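# Table Things, Fall

9/30/24

I put this page together after reading one too many articles about how to set a "collected" table. Collected, as far as I can tell, means you spend a lot of money to look like you inherited your forks from three different aunts. I have an aunt's forks. They are fine, they're a little short, and they didn't make dinner taste like anything but dinner.

So this is my side of it, from a regular kitchen where people eat at six-thirty and somebody always wants ketchup. Click through to the May page if you want the mugs. I'm done with mugs for a while.

## What I was told to buy

The set everybody kept recommending was the Premier line from Geniditz, 16 pieces for $299. I held a knife from it at the Rotich store downtown and it felt like a knife. The sales clerk told me the weight was "intentional." I'd hope so. I asked whether it could go in the dishwasher and got a long answer that boiled down to no.

I didn't buy it. My neighbor Imani Ondieki did, and she likes it a lot, and I've eaten at her house four times since and couldn't tell you which drawer the old forks went to or whether I used one by mistake. She says I'm being stubborn. Could be.

## What I bought instead

A box lot at the Plirberg flea market, $14 after I complained about the rust on one of the ladles. Mostly spoons. People will tell you flea market flatware has character, and I want to be careful with that word, which tends to get used on anything with a dent in it. Some of what was in the box was good. A lot of it was heading back to another flea market, and it's in the trunk of my car right now.

If you go, get there early or go late when they're tired of carrying things. The middle of the day is when they believe their own price tags. Bring a magnet if you like, though I've never learned anything useful from mine.

## About tablecloths

The rule I keep seeing is that a loud cloth needs quiet dishes. I've tried it both ways with the same pot of chili and I don't buy it. What a loud cloth does do is hide tomato, and for that alone I'd take one over the cream-colored linen they always use in the magazines. Have you ever met a cream tablecloth in October that still looked cream in November? I'd like to see it before the iron and the stain spray.

Printed words are another matter. I don't need my table to give me advice. A small word off to the side I can live with, the way I live with the writing on a cereal box. After a week I don't read it.

## Wood handles

I came into this expecting to be against them. Every care guide says hand wash, dry right away, rub with oil now and then, and I know exactly how much of that is going to happen at my sink. The claim on the other side is that wood is "warmer," and I've seen that in enough catalogs to stop believing it on sight. I also don't believe you need a full matching set before it's allowed on the table. A long, thin, light-brown handle does look all right against orange with dots all over it, I'll give it that much, and so does a plain wooden chopstick lying next to the fork, even though the two have no business together according to the place-setting charts. The metal tines are the shiny part and the wood keeps it from being too much. And yes, that's "love" on the yellow side of the cloth, in black letters, and no, I didn't get a cloth for its opinions. Ask me in a year how the handle is holding up and I'll tell you, good or bad.
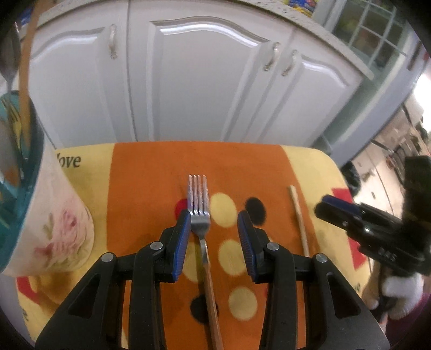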